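Vurner fabric sleeve and the "watch first" training method: my review after a month

Posted Fri 7 June by Garnet Hawthorne

I've been promising this one for ages, so sorry to everybody who kept asking in the comments! It's half a review of a sleeve and half a review of a way of teaching robots, because I ended up trying both in the same month and I can't really pull them apart any more.

The method first. The people at Chisholm put out a write-up in the spring on teaching a robot hand to sort thin, flat things — cards, tickets, bits of packaging — by having a person do the job right next to it and then letting the robot have its go. The old way, or at least my old way, was to steer the arm through every single run yourself until your shoulders ached. With theirs you do a small batch by steering and then a bigger batch of shared runs, where your own hand and the robot's are working over the same box, and the training leans on both.

I was pretty doubtful. Shared runs sounded like a lovely way to get your knuckles rapped (I did, twice, my own fault). But the numbers won me over. We recorded 3279 runs at Derthorpe and threw out 565 for silly reasons, mostly me forgetting to start the wrist camera, which left 2714 to train on. Then we tested with 144 fresh card placements. The steering-only version managed 85 of them. The shared version got 117, and it was miles better at the cards lying flat, which are the ones I'd given up on.

It isn't magic. It's still hopeless with two cards stuck together, and it gets fussy if you move the box between goes. The write-up also glosses over how long the setting up takes. They say an afternoon; I'd say a weekend, plus a bad-tempered Monday!

Right, the sleeve. Vurner make it for arms like ours, dark grey, matt, with ridges running round it, and I bought it mainly so I'd stop catching my cuffs on the joints. You do a lot of leaning in with this method, so that matters more than it sounds. It went on in 30 minutes with a fair bit of swearing, and it hasn't slipped.
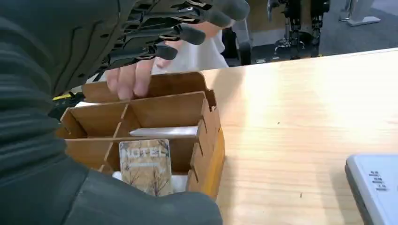 What I hadn't expected was how much it helped the pictures coming off the wrist camera. The bare arm used to throw shiny patches all over the place, and the training seemed to treat them as something important. With the matt cover on, a good lot of that went away. I did try the Fluller one before this and it was thinner and a bit cheaper, but it bunched up at the elbow and I sent it back.

Moans: the ridges collect fluff like you wouldn't believe, and the wrist end is too tight to get off in a hurry. I'd love a zip. Washing instructions would be nice too, Vurner, if you're reading.

So it's four stars for the sleeve and four and a half for the method, with the half knocked off for that "afternoon" business. I'm trying it with paper envelopes next, and I'll put the results up here once I've got enough runs to be worth showing you.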